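How to collate a book before you list it

Posted 2020-09-14 by Siham Saber

Quick one, I have a stack to get through. Three people emailed after the last post asking what "collated and complete" means in our listings and how they can do it at home. So. Steps.

What you need

Clean dry hands. No gloves, you'll tear something. A soft pencil, paper, a lamp you can move. A foam wedge or a rolled towel for each board so the spine isn't forced flat. A bibliography for the author or subject if one exists — library copy is fine, a scan is fine.

Step 1. Find out what the book should have

Do this before you open anything. Look up the edition, not just the title. The second printing of a county history may have a map the first one didn't, or the other way round. Write down the page count, the number of plates, any maps, half-title, errata slip, publisher's ads. If there's no bibliography, use the list of illustrations in the book itself plus two library catalog records. One record is not enough. Catalogers copy each other, and so do dealers.

Step 2. Page through, all of it

Start at the front endpaper. Turn every leaf. Read the page numbers out loud if you have to, Kenneth Imrie does and he catches more than I do. Don't skip to the last page and assume. I sold a Stockdale town history years ago, last page was right, plates were right, two leaves gone from the middle. Buyer found it in an evening. Refund, postage both ways, apology.

Watch for:

Numbers that jump. Sometimes it's a printer's mistake and the text reads on fine. Read the last line and the next first line. Catchwords help if the book is old enough to have them.

Unnumbered leaves. Prelims are the worst for this. Half-titles get lost in rebinding all the time.

Stubs. A stub can be a cancel and perfectly normal. Or someone with a razor. Compare with the bibliography, then decide.

Step 3. Signatures

For anything hand-press you need the letters and numbers at the foot of the page as well. A, A2, A3 and so on. The usual alphabet skips J, U (or V) and W, so don't panic when I goes to K. Write the run down as you go. If a gathering of eight has seven leaves, stop and find out why.

Step 4. Plates and maps

Check each against the list, by title and not only by total. Facing page numbers are a guide, binders put them were they liked. Unfold maps slowly, on a table, all the way. Look at the folds from behind with the lamp low. Old tape shows up. So do closed tears.

Also check that the plates belong. Paper a different shade, edges trimmed differently, foxing that doesn't match the page opposite — could be supplied from another copy. Not a crime. Has to be in the description.

Step 5. Write it down right away

Not tomorrow. Pencil note on a slip, tucked in the book: date, initials, what you checked it against. Vasanthi Debnath uses plain acid-free slips and I've switched to those. Never write on the book.

Step 6. Word the listing

"Collated and complete" only if you did all of the above. If you only counted plates, say "plates counted, text not collated." If a leaf is missing, give the page numbers. First lines of the description, not buried under the binding. Buyers forgive a missing ad leaf at 900 dollars if you told them. They dont forgive finding it.

How long does it take? A plain octavo, 20 minutes. Something with 27 folding maps, clear the afternoon. Under a certain price I don't collate at all and the listing says so.

Questions go to the shop address as usual.
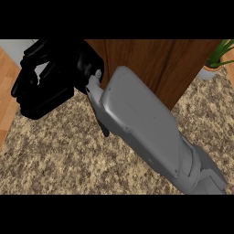 Oh, and atlases. Same steps but check the index map first, and work with a second person on the big ones. I'll do a separate post on those once the Cevport boxes are unpacked and priced.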